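Tilwood Manipulation Program
Progress Report to the Allport Foundation
Second Reporting Period, closing in December

Prepared by: Baltasar Cabello, Program Lead

Summary

During the reporting period the program completed its first full set of hand-held demonstrations for household storage tasks and trained an initial control policy on them. Recording with the hand-held gripper is now routine work. Remote control of the arm, the second method named in the grant agreement, started later than planned and remains behind schedule. Spending is within the approved budget, and no change to the overall amount is requested.

Work Completed

The collection held 2091 accepted demonstrations when the period closed. All were recorded by operators using the hand-held gripper at the Tilwood site. Of these, 700 concern drawers: opening a drawer, placing a small item in it, taking an item out, and closing it again. The remainder cover lids, trays and stacking.

A demonstration is accepted only after review by a person who did not record it. Reviewers check that the fingers stay in view, that the motion is free of long pauses, and that the task ends in the state given on the task sheet. Rejected recordings are kept in a separate store and have proved useful in training new operators, who often learn more from a poor recording than from the written guide.

The task sheets were rewritten during the period. The earlier version told operators how to move at each step, and the recordings that resulted were stiff and very much alike. The present version gives a starting arrangement and an end state and leaves the path to the operator. Reviewers report a wider range of approaches, including grasps from the side that had been almost absent before.

Remote Control

The remote control station was delivered by Harno and installed in the second half of the period. Operators hold a pair of controllers and view the workspace on a screen while the arm follows their movements. Early sessions showed a delay between hand and arm that made fine placement tiring. Harno has supplied a software update, and testing of that update is under way.

We had intended to compare the two methods on the same tasks by this date. That comparison has been moved to the next period. Until the delay is resolved, any difference between the methods would say more about the station than about the operators.

Staffing and Training

Two operators joined the team, and both completed the full training course. The course now begins with an afternoon of free practice before any recording is made. Operators are asked to rest after each block of 20 recordings, a rule adopted when reviewers noticed that wrist movements became jerky late in long sessions.

Drawer Tasks

Drawer tasks have received the most attention, at the request of the Foundation's technical adviser. They require the operator to bring the fingers in low over the table, to judge the width of the opening before contact, and to let go cleanly.

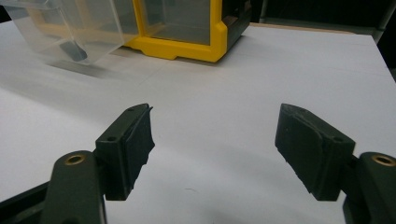

Clear plastic parts remain the hardest to work with. The policy trained on the first set locates solid, brightly colored surfaces with good reliability but is often uncertain of the edge of a transparent drawer, and closes the fingers too early. Operators were therefore asked to vary their angle of approach and to begin some recordings with the fingers wide open and well short of the drawer. A second training run including these recordings has begun, and results will be given in the next report.

Wear on the finger pads has also been raised by the team. Pads are now inspected at the start of each session and replaced when the gripping surface no longer holds a test card. Replacement pads are ordered from Manalastas, and the cost falls under the consumables line.

Difficulties and Risks

The principal risk is further delay to the remote control work. If the update does not bring the station to a usable standard, the program will propose moving part of the remaining operator time to hand-held recording. A smaller risk concerns storage: recordings take more disk space than was estimated in the original application, and a modest transfer from the travel line may be needed.

Plans for the Next Period

The program will complete testing of the remote control station, carry out the delayed comparison of methods, and report on the second training run. Drawer recordings will continue, with greater variety in the items placed inside and in the position of the unit on the table. A draft of the operator guide will be sent to the Foundation for comment before it is released to partner sites.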